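Filtering blurred head-camera frames before they reach your grasp planner

Most perception tutorials assume a camera that sits still. If yours rides on the head of a two-armed robot, plenty of what it sends you is smear, and the detector will happily put a confident label on the smear anyway. I don't trust detector confidence for this and I'd suggest you don't either. What follows is the check we run in Porkach, our perception node, before a frame goes anywhere near planning.

You'll need recorded head-camera footage with joint states on the same clock. If the clocks don't agree, fix that first. No filter will save you.

Step 1. Score each frame. Convert to grey, run a Laplacian, take the variance. Low variance usually means blur. It also means a blank wall, so don't stop there.

Step 2. Mask out the arms. Project the arm model into the image and drop those pixels. Bolt holes and wrist collars have strong edges and will prop up the score of a frame where everything you care about is mush.

Step 3. Mask the highlights. Glossy tile throws ceiling lights straight back at you, and a bright round spot under a package has a lovely hard rim when the camera is still. Anything close to saturation comes out, plus a few pixels of border.

Step 4. Check the head joint speeds at the time of exposure. A moving head and a low score together mean reject. A low score alone means hold the last good estimate and wait. 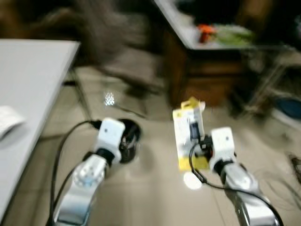
Ravinder Després wrote in to say the whole thing could be skipped by making the head stop before every look, and that he has never seen a blur score survive a change of lighting. The second part is fair. The first costs you time on every pick, and with two arms working you rarely get a quiet moment to stop in.

Step 5. Set the threshold from your own footage. Sort frames by score, look through them by eye and mark where you'd refuse to plan a grasp. Ours landed at 62, after masking. Copying that number would be silly, as it depends on your lens, your exposure and your resolution.

Step 6. Limit the hold. After 17 rejected frames in a row, Porkach stops the arms and asks for a fresh look. Before we added this, the planner would carry on with a stale pose and be very sure of itself.

Deblurring networks get suggested a lot. We tried one in March. The output looked sharper, and the package edges had moved. I'd leave it alone for anything that ends in contact.

Rerun step 5 whenever someone changes the exposure setting, including when they swear they haven't.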